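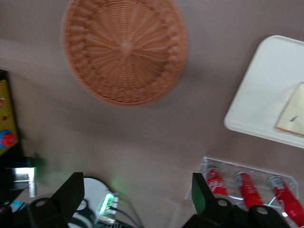
Wrist view at the start position: basket at the top, tray and cans to the right, fingers open.

4. Recording your first batch of examples

By now you should have the arm bolted down and the Mumura recorder talking to it (section 3 if not - go back, I'll wait). This is the part I enjoy most, because you finally get to drive the thing by hand and show it what you want. It's also where most of my own bad data came from, so I've put in the mistakes along with the steps.

The job I use all through this section is the snack table: pick one item, put it in the basket, come back to the start. You can swap in your own items later. Please do your first batch with something this plain though, even if you've got grander plans!

4.1 Before you record

1. Clear the table of anything that isn't part of the job. Mugs are the worst. I once trained a whole model that slowed down near the spot where my mug used to live.

2. Put out the basket, the tray and the can rack. They don't have to go in the same place every time, and after the first few runs they shouldn't, but all of them need to be within reach with the elbow still slightly bent.

3. Press the emergency stop once on purpose, check that the arm goes dead, then release it and re-arm. Do this at the start of every session.

4. Open the wrist view on your laptop and move the arm to the start position. You want both fingertips showing along the bottom and a good part of the basket in view. If you can't see the fingers at all, the camera bracket has slipped and you need step 6 of section 2 again.

5. Lock the exposure. In the Mumura menu it's under Camera, then Hold. Leave it on automatic and the brightness will jump whenever the gripper passes over something white, like the tray.

Note: fast moves smear the wrist picture. A bit of softness while the arm is travelling is fine and I keep those runs. What you don't want is blur at the moment of the grip, so slow right down for the last stretch.

4.2 Recording a run

1. Type the task sentence. Keep it short and keep it the same: "put the can in the basket". If you write "pop the tin in the basket" on one run and something else on the next, do it on purpose and write down that you did.

2. Start with the gripper open. Tap the left pedal to begin recording.

3. Move towards the item in one smooth go. Try not to stop and think halfway - the model learns your dithering along with everything else.

4. Close the fingers, wait a beat, then lift straight up before you head for the basket. With cans in the rack, lift until the can is well clear of the clear plastic sides. They're hard to see from the wrist and easy to catch.

5. Lower into the basket, open, and back out the way you came in.

6. Return to the start position and tap the left pedal again. Tap the right pedal instead if you want to bin the run.

Caution: keep your free hand off the table while the arm is live. Reaching in to nudge a can is very tempting and it's how I got my thumb pinched. It also puts your hand in the recording.

Caution: use full cans or empty cans, and don't mix them in a batch. The gripper force you set for one will crush or drop the other.

4.3 How many, and what to change

Do 5 practice runs and throw them away. Then record in blocks, and shift something between blocks: turn the tray to a new angle, slide the basket over, swap which can you go for. My own snack table set ended up at 1,157 runs, and I could have stopped a good deal sooner if I'd moved the basket more in the early ones. The first 229 all had it in one spot, and the model I trained on those alone went for that spot whether the basket was there or not.

Arif Samarakoon, who tested this guide on his own arm, prefers to change one thing at a time and keep a paper list. I change two or three things at once and go by feel. His set was 217 runs of cans only and it trained very nicely, so maybe copy him.

Keep a few of your wobbly runs too, as long as they end well. If the can slips and you go back and get it, that's a useful thing to show. Tag those as "recovered" when the box pops up.

4.4 Checking what you've got

1. Play back the last run of each block at double speed. Look at the grip and the release, and skip the rest if you're short of time.

2. Check that the arm track and the picture line up. When the fingers close on screen, the gripper line in the lower panel should drop at the same moment. If it lags, restart the recorder and redo the block.

3. Press Save Set and give it a name with the job and the month in it, such as snack-table-june.

Note: saving a big set takes a while, and the progress bar sits still near the end. Leave it alone until the word Done comes up. Then carry on to section 5, where we split the set and start training.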